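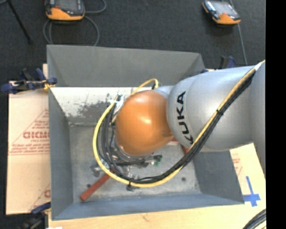 The KUKA arm working over the gray metal bin at the Odmont open day.

Odmont Automation Center Opens Its Floor to Visitors

The Odmont Automation Center held its annual open day on 2023-06-10, with 200 registered visitors from local manufacturers, trade schools and the surrounding neighborhood. The main floor, the training rooms and the parts store were open from mid-morning until late afternoon, and staff from every section were present to answer questions.

The largest crowds gathered at the bin-picking station, operated jointly with our partner firm Govia. The task set for the arm is a common one in warehouses and repair shops: reach into a bin, take hold of one object, and lift it out without disturbing the rest. Visitors who work in packing and sorting will know how easily a person does this and how much preparation it requires of a machine. Long, thin items such as handles are a particular difficulty, as they can lie across a corner at an angle that leaves little room for the gripper.

Demonstrations lasted 51 minutes each, including time for questions. The presenters began with the planning of a single reach and then explained how the control software decides between one approach and another. Many of the questions concerned the cabling. The yellow and black cables run along the outside of the arm and hang in a wide loop near the wrist, and several visitors from machine shops asked whether an internal route would be better. The answer given was that outside cabling is simpler to change when tools are changed often. It does, however, have to be tied with enough slack for the wrist to turn, and the loop must be taken into account whenever the arm moves close to the walls of a bin.

There was also interest in the plain construction of the work area. The bin is held with clamps on a light wooden surface, so that its position stays fixed from one trial to the next. Staff noted that a bin shifted by a small amount between trials can spoil a full day of results, and that checking the clamps is part of the morning routine. The metal floor of the bin is scratched and stained from use — visitors were told that worn surfaces are welcome in testing, as the bins in most plants look much the same.

In the afternoon, the Chang Room hosted 2 talks. The first dealt with safety planning for small firms that are considering their first robot arm. The second introduced Pedia, the Center's library of short written guides for operators, which now holds 700 entries. Printed copies of the most requested guides were handed out at the door, and further copies may be obtained from the front desk.

The Center thanks Govia for its support in preparing the station, and all visitors for observing the floor markings and the eye protection rule. Comments left at the exit are being reviewed. A number of them asked for longer sessions in smaller groups, and this request will be considered in planning the next event.

A second, shorter open day is planned for October. Registration will open through this newsletter. Schools wishing to bring a class are asked to write to the front desk in advance, stating the size of the group and the age of the students.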